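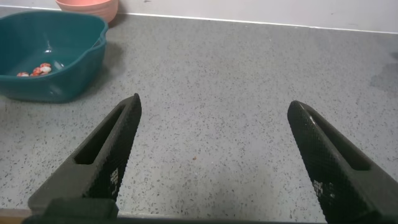

A speckled gray countertop with a teal plastic basin.

Silard Row tenants told to pay for new countertops few of them asked for

December 7, 2022

Renters at the Silard Row apartments will see $122 added to their yearly charges to cover replacement kitchen countertops, under a plan the building's manager, Fung Property, calls a "quality of life upgrade." Whose quality of life it means is harder to pin down.

The plan, mailed to tenants last week, would pull the gray speckled counters out of every kitchen and put in a surface sold under the name Verkunell. Fung says the new material resists stains and scratches and "brightens the home." The letter does not say what is wrong with the old ones, apart from a single line describing them as "dated."

Haruto Yagi has rented on the second floor since the building reopened after its last renovation. He chops vegetables, rolls dough and does his washing up on the same stretch of counter every day, and he can't see the problem.

"It's gray with black specks. You drop crumbs on it and it looks the same as before," he said. "I'd pay them to leave it where it is."

Yagi said he called the office to ask whether he could skip the work and the charge. He was told that the building had to be "consistent," and that a second letter would explain. It hasn't come.

Fung's own paperwork does not make the case any stronger. A summary of tenant repair requests, handed out at a meeting in the lobby, lists plenty of trouble with faucets, window latches and the laundry room floor. Counters come up in two requests. One was for a loose strip of sealant behind a sink, and the other was about a drawer that sticks underneath.

Asked about that, a company spokeswoman said repair requests "only tell part of the story" and that residents often live with worn surfaces without reporting them. She did not have figures for how many counters are worn. She also declined to say what Fung is paying for the Verkunell material, or whether the firm had looked at having the present counters polished and resealed.

Polishing would seem an obvious place to start. A hard speckled top can often be brought back with a light grind and a fresh coat of sealer if it has gone dull, and the kitchen stays in use for most of the job. Replacement is a bigger affair. According to the schedule in the letter, each household will be without a working kitchen sink for two days while the old top is cut out and the new one set. Tenants are asked to empty the base cabinets, clear everything off the counter and "make other arrangements for dishwashing."

No rent credit is offered for those days. The letter suggests using the bathroom sink.

The company does have one argument worth hearing. The spokeswoman said seams in some kitchens have started to open, and that water getting into the cabinets below could lead to costlier work later. If so, tenants might reasonably want it fixed. But the plan doesn't separate kitchens with bad seams from kitchens without them, and no inspection has been scheduled. Every unit gets the same counter and the same bill.

There is also the matter of what happens to the old tops. Fung's letter says they will be "responsibly recycled" through a hauler named Tiketti. Tiketti's price sheet, which is posted at its yard, lists crushed stone and composite as fill, sold by the load. That may count as recycling. It is not quite the picture the letter paints, with its talk of giving materials "a second life in the community."

Yagi and several neighbors have asked for a written breakdown of the cost and for the option to keep their counters. They have also asked for the charge to be put on hold until each kitchen has been looked at. Fung said it would respond "in due course" and that work is still set to begin in June.

Tenants who want to object can write to the management office at 1608 Silard Row. The letter gives no deadline for comments and does not say who reads them. It does give a deadline for choosing a color. The choices are "Linen" and "Cloud," and the sample chips in the lobby are hard to tell apart – one resident had to turn them over and read the labels.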